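Roses, wrist cameras and a very patient gripper

Hello again from the manipulation corner of the Flirnumside newsletter! Last time I promised you an update on our Stomico work, and I'm happy to say there is one (and it even has numbers in it).

Quick refresher for anyone who joined after September. Stomico is our method for teaching an arm to pick up soft, floppy, annoying things by watching people do it first. We record a person guiding the arm through a job, keep what the wrist camera saw along with how the fingers moved, and train on that. Boxes and cups were easy. So this round we went for artificial flowers, and oh boy, flowers are hard.

The trouble is the stems. They're thin, they sit close together, and leaves hang right where you'd like to put your fingers. From the wrist, a lot of what the policy gets to work with is petals and foliage.
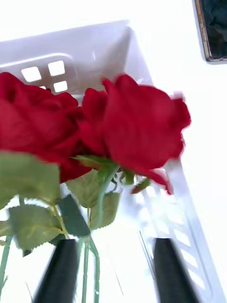 What we changed

Our old version, Virnow, picked one grasp point at the start and then committed to it, come what may. If a leaf swung over and hid the stem, too bad! The new version looks again all the way in. It makes a fresh guess every few moments and blends it with the earlier ones, so one bad view doesn't throw off the whole reach.

We also stopped tossing out blurry views. I was against this, I'll admit, and I argued about it for most of an afternoon. But motion blur is what the arm sees while it's working, and training only on the nice sharp views left it lost as soon as anything moved.

We trained on 900 demonstrations and ran both versions on the same set of flower picks. Virnow managed 76 percent. The new one got 80. Not a giant leap, I know, but the gain came almost entirely from the crowded cases, where a second flower is close by, and those are the ones I care about.

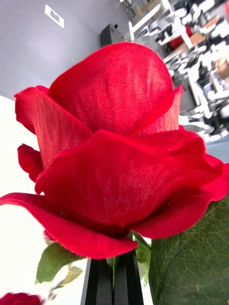 A fabric rose at very close range, as the wrist camera sees it, with the gripper fingers just below the bloom.

Close views like that one are still our weak spot. Once a bloom takes up most of the view, there isn't much stem left to go on, and the policy tends to slow down and dither. We're trying a short memory of the last 6 views to help it along. Early days!

Next up is the Kjærgaard test set, which has longer stems and a lot more leaves. If your group has a bag of silk tulips going spare, send them my way.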